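Home Talks Notes Contact
Last updated: Sun 5 April

Small bedrooms, shared clothes: speaker notes
Gwenllian Mathias

Start without the slides. Thank Idris Eynon for the room and say the handout is by the door.

Opening point: most people who ask me about storage have a bedroom where the bed takes up nearly all the floor. They want to know which boxes to buy. I ask them where clothes go between the wash and the wardrobe. Usually it's the bed, then the chair, then the bed again.

So begin with the rail. A plain metal rail beside the bed gives you somewhere to hang a shirt while you decide about it. Sports tops do well on a hanger — shiny fabric slides about in a folded pile and the pile falls over. Do the shoulders first, then pull the hem straight.
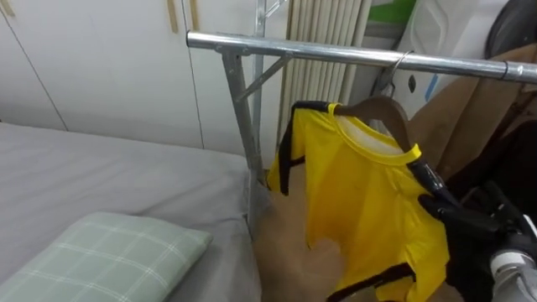

Do I need a rail if I already have a wardrobe? It depends how often you wear things twice. If you do it most days, a short rail earns its space.

Pause for hands up. Then the budget slide. Shuzhen Fan spent 235 on her whole room, rail included, and was happy with it. Bonifacio Toledo spent 3000 on fitted units and still hangs his coat on the door handle. Don't linger on this, people start comparing prices.

Next, making the bed. Sheet first, corners tight, pillows last. Five minutes at most. If they ask about brands, say I have used Dendura sheets and they were fine.
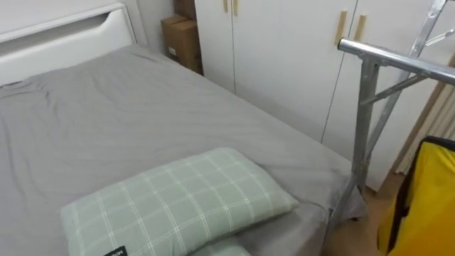 Boxes are the part people argue with me about. My rule is that a box with no list on it gets opened by June or it leaves the house. Two cardboard boxes stacked in the corner beside the wardrobe take up little floor, but you have to lift one to get into the other, so the lower one tends to stay shut. Put the winter things in that one. Write on the front, where you can read it from the bed.

Questions, then tea. Nest Craddock has the sign-up sheet for the next talk.

Get our newsletter once a month. You can unsubscribe at any time.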